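How to make farmer cheese pierogi dough that does not tear

In Midville my neighbors ask me every October for this dough, so I wrote it down. It makes 30 pieces.

You need 3 cups flour, 1 egg, 100 ml warm water, 100 g sour cream and a half spoon of salt.

Mix the flour with the salt and make a hole in the middle. Put in the egg, the sour cream and then the water, little by little. Knead for ten minutes, until the dough is soft like an ear lobe. 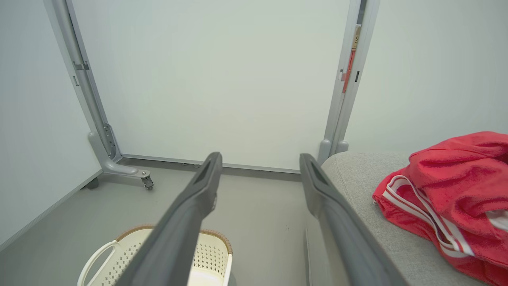

White panel and open floor.

Cover the dough with a bowl and let it rest on the table for 26 minutes. My mother always said half an hour, but I have tried both and I like mine better.

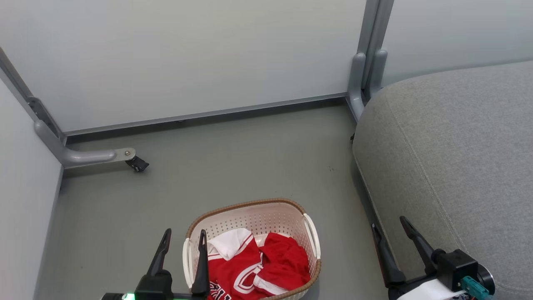 The filling must be dry. Put the cheese in a cloth and hang it over the sink the evening before, then press it with your hands. For the formed pierogi you need a flat place with a floured towel. I think of the kind of laundry basket with rows of small holes in its wall: a big colander made like this, with two handles, is also very good for draining when they are cooked. Mine is from Oshima and has served me many years.

Roll the dough thin, cut circles with a glass, put one spoon of cheese and close the edge well with wet fingers. Boil in salted water until they swim up, then wait two minutes more.

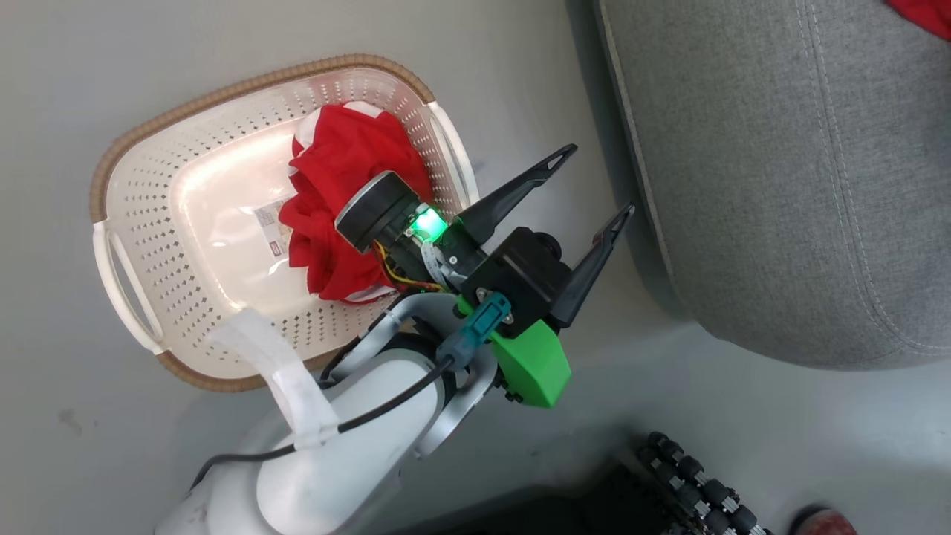
White laundry basket with a red cloth.

Serve with butter and fried onion. The cold ones are nice the next day from the pan.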